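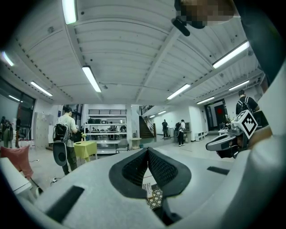

Dustow mayors' pact called "a letter with seventy signatures on it"

Councillor says regional body has yet to make any member keep a promise

Tuesday, February 26, 2019

The Dustow Assembly of Mayors has been accused of talking tough in public and doing nothing in private, after it declined to act against a member who cancelled a local vote in January.

Chinyere Odukoya, who leads the opposition group on Jadine town council, told reporters on the steps of the council building that the assembly had become "a letter with 70 signatures on it and no stamp".

She was speaking after the assembly put out a two-line statement on the Jadine affair. It said members had "noted the concerns raised" and would "continue to value dialogue". It did not mention the cancelled vote, or the mayor who cancelled it, Chang-ho Yeon.

Mr Yeon called off the ward election with two days to go, blaming faults in the voter roll. His office said 297 names had been entered twice. It has not published the list, and a request to see it from this newsroom was turned down on privacy grounds. Why the names could not have been blacked out was not explained.

The mayor says a new date will be set "when the roll is sound". He said much the same at the start of the month.

Under the assembly's own charter, signed with a good deal of ceremony and a brass band, any member who delays an election without a court order may be suspended. The word "may" is doing plenty of work. In the years since, the clause has never been used, although at least three members have given the assembly cause to read it.

Estela Núñez, the assembly's chair, rejected the criticism. "We are not a court and we are not the police," she said. "Colleagues expect us to listen before we judge." Asked how long the listening would take, she said she would not be drawn on a timetable.

Ms Odukoya's own record on this is not spotless. Her party held the Jadine mayor's office when the charter was drafted, and it was among those that asked for the softer wording. She said on Monday that this had been "a mistake made in good faith" – a phrase Mr Yeon's supporters were quick to throw back at her.

Some 20 people gathered outside the council building to hear her speak, fewer than her office had predicted. Among them was Yasaman Jafarzadeh, who had been due to stand in the cancelled vote as an independent. She said she had already paid for her leaflets and had heard nothing from either side about getting the money back.

"They both talk about the voters," she said. "I'd like one of them to ring me."

The assembly next meets in Dustow. The Jadine vote is not on the published agenda, though a report on members' travel costs is.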